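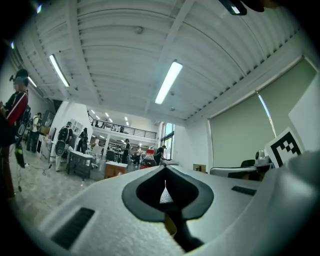

The Soylu rolling table is sold as a work surface you can push to wherever the job is, and after using four of them since July I think that is a fair claim with a couple of limits. We bought ours to replace a row of fixed benches in a shared workspace. It is a big room with a high white ceiling and a mezzanine along the back with a black metal railing, and people stand and move around all day. A gray table on wheels fits that kind of place well. You roll it over to where the person is standing and roll it away when they are done.

What you get

I paid $137 each from Virnance, with delivery extra. The Hokmont version of the same size was $114 when I looked, but the reviews complained about the casters, and casters are the whole point. The box has the top, four legs, a lower shelf, four casters and a bag of bolts. The first table took me 40 minutes. The last one took 19. The hex key in the bag is soft and rounded off on the second table, so use your own.

Rolling

The wheels are quiet on a hard floor and turn easily with one hand on the top. They do not like cables. Anything thicker than a phone charger stops the front wheels dead, and whatever is on top keeps going. I lost a mug that way. We now tape the cables down along the main walkway and lift the front edge over the rest.

All four casters lock. The locks hold fine for writing, sorting parts or laptop work. If you lean on the edge with your full weight the table creeps a little, even locked.

The top

Ours has marks from tape and one burn from a soldering iron, which was our fault. Coffee wipes off. Permanent marker comes off with alcohol. The corners are rounded enough that catching a hip on one is not a big event. The finish is matte, and I like that under fluorescent lights – our old benches threw a glare straight back at you.

Height

This is my main complaint. There are only three settings, and you change them by taking the bolts out. The middle one suits most people standing. The lowest is still too tall for an ordinary office chair, so we use stools from Ellonent with it.

Would I buy it again

Yes, for a room where the layout changes a lot. If your table is going to sit in one spot, get something heavier without wheels and save the money. One of the four now has a squeaky caster. Virnance sells replacements in packs of two, and I have a pack on order.

Four stars out of five.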